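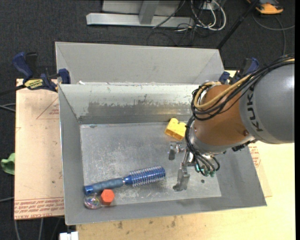
Flora Mowat swears by a wide comb and a bowl of warm soapy water, and she wrote to tell me I'd been doing my hairbrushes wrong for years. Vinegar, she said, was a waste of good vinegar. Well! I tried it her way over the holidays and I have to admit my brushes came out nicer than they ever did with mine, so I'm eating my words and starting the year with a whole page on cleaning the stuff we clean ourselves with.

Search tips and tricks
Enter keyword Go

Posted January 5, 2025

First the hair. Get it out while the brush is dry, always. Slide the tail of a comb under the mat at the base of the bristles and lift a bit at a time, working in from the outside row. If you've let it go (I let mine go) snip through the mat with nail scissors first, then it lifts off in pieces. A round brush is worse than a flat one for this. I cut straight along the barrel, handle end to tip, and peel the whole thing off like a sock.

Now Flora's bath. Warm water, not hot, and a small squirt of whatever shampoo you have that you don't like anymore. I used up the last of a bottle that made my head itch. Plastic brushes can go all the way in for 14 minutes (her number, I set the oven timer). Anything with a wooden handle or a padded cushion only gets its bristles dipped, held upside down, because water gets in the little air hole in the cushion and then it sits in there and smells like a pond. Ask me how I know.

An old toothbrush does the scrubbing between the rows. Rinse under the tap, shake it hard over the tub, and lay it bristles down on a towel overnight. I used to stand mine up in a mug, and the water ran down into the handle and dripped out for days!

Combs are easy. Same bath, same toothbrush, done. For the gray line of gunk down where the teeth start, fold a piece of dental floss double and run it through each gap. It's dull work but you can do it in front of the TV.

Makeup brushes I do separately, in a saucer with a drop of dish soap. Swirl them in your palm, rinse with the bristles pointing down, squeeze, and reshape with your fingers. Dry them flat with the heads hanging over the edge of the counter. I have 17 of these and use maybe four, so that's a project for another page.

While the bowl's out, do the bath toys and the soap dish too. My soap dish had a crust on it like a barnacle. Soak, scrape with an old plastic card, rinse.

How often? I do the hair every week and the bath once a month, or whenever I see lint. If you use a lot of spray or dry shampoo you'll want to do it sooner, it goes tacky and then it grabs every bit of fuzz in the house.

One more from the mailbag. A reader wanted to know about boar bristle, and whether the soap would ruin it. My mother's has had a quick dip every May since before I was in school and it's still going, though she only wets the tips and she dries it flat by an open window. I wouldn't soak one. If yours looks dry afterward, comb a tiny bit of hair oil through it and wipe off the extra with a paper towel.

Next time I'm tackling the inside of the hair dryer vent, so dig out your old toothbrushes and send me whatever works for you.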